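Music Industry Practice, Unit 6: Touring and Personnel Change
Lecture notes, V. Koppel

6.1 Key members and the tour contract

Most support-slot contracts name the act, and some also name individual players. A named player is a "key member." If a key member cannot perform, the promoter may cancel or accept a substitute in writing. Read the definition before the fee clause.

6.2 Case: Korkari

Four-piece, signed to Ultlow. Drummer Reginald Pruitt left in October with 17 dates left on a support run. Only the singer was a key member, so the headliner had no right to drop the band. Korkari withdrew anyway and gave up the fees for all 17 shows.

Points to note:
- Withdrawal by the act is treated differently from incapacity. Insurance did not respond.
- The bus hire was charged at 60 percent under the late notice term.
- Merchandise already printed (397 shirts with tour dates) stayed on the band's account.

6.3 Recording commitments

The album option was unaffected. Ultlow's leaving-member clause gave the label 60 days to accept the new lineup or release the band. It accepted. Pruitt keeps his share of royalties on released masters but takes none on later recordings.

6.4 Band name

No written partnership agreement existed. Compare Trokwood, where the name was assigned to a company before the first tour.

Reading for next class: Kütt, chapter 4, sections on substitution and notice.
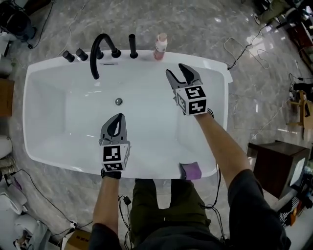 Fig. 6.1. Bathtub with black fixtures, overhead view.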